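Five nights in Flastby

Apr 16, 2022

We got back from Flastby last night and I want to write it up before the washing is done and I forget the details. We had five nights in a rented cottage above the harbour, booked back in October when it was still cheap. 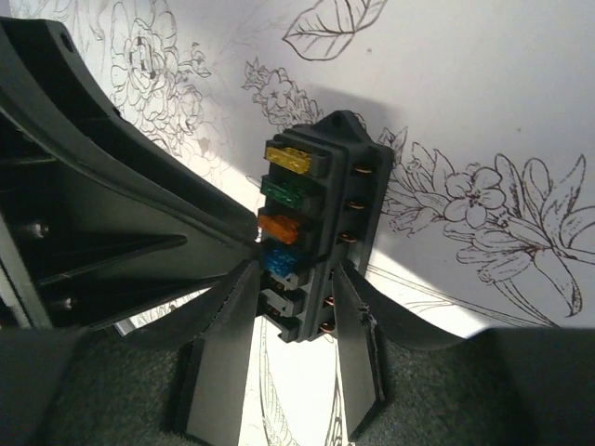
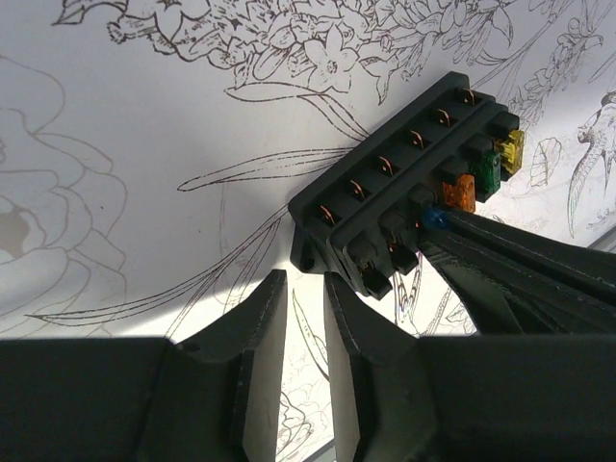
Blade fuses in their black plastic holder, both photos.

The drive took longer than planned. We stopped twice, once for petrol and once at Gillomeck, where there is a decent bakery next to the church and a public toilet that takes cards. From there the road follows the coast and is single track in places. If you have a caravan, go inland.

Flastby itself is small. There is one main street, a harbour wall you can walk along in both directions, and a beach on the north side that is sand at low tide and mostly stones the rest of the time. The water was too cold for me. Omid went in on 2 of the mornings and said it was fine once your feet stopped hurting.

The cottage belongs to Unnur Overgaard, who lives next door and left us eggs and a tide table. The tide table turned out to be the most useful thing in the house. The path to the lighthouse goes under water for part of the day and the sign at the start of it is badly faded. We went across after breakfast, had our sandwiches on the far side and came back with plenty of time to spare.

The boat to Tarigan runs from the end of the harbour. It only takes 26 people and we missed it the first day by queuing in the wrong place – the ticket hut is by the slipway, and the queue by the café is for the café. We got on the next day. The island has seals, a ruined chapel and a lot of wind. Take a hat that fits properly. The crossing back was rough and I sat outside looking at the horizon the whole way.

For food, we mostly cooked. The fish van comes to the car park in the late afternoon and sells out fast. We ate out once, at the place above the chandlery, and had mussels, which were good, and chips, which were not. The shop on the main street has bread, milk, firelighters and a shelf of second-hand paperbacks. I bought one about lighthouse keepers and left it at the cottage half read.

On the last full day it rained, so we went to the local museum. It is two rooms over the library. The best thing in it is a ledger listing what was landed at the harbour in a single season, including 800 barrels of herring, with somebody's sums down the margin. Lærke Brøndum was on the desk and let us turn the pages of the copy.

I would go again, probably a bit later in the year – the garden was too chilly to sit in after tea. Unnur says the cottage is free for most of October and I have asked her to hold a week for us.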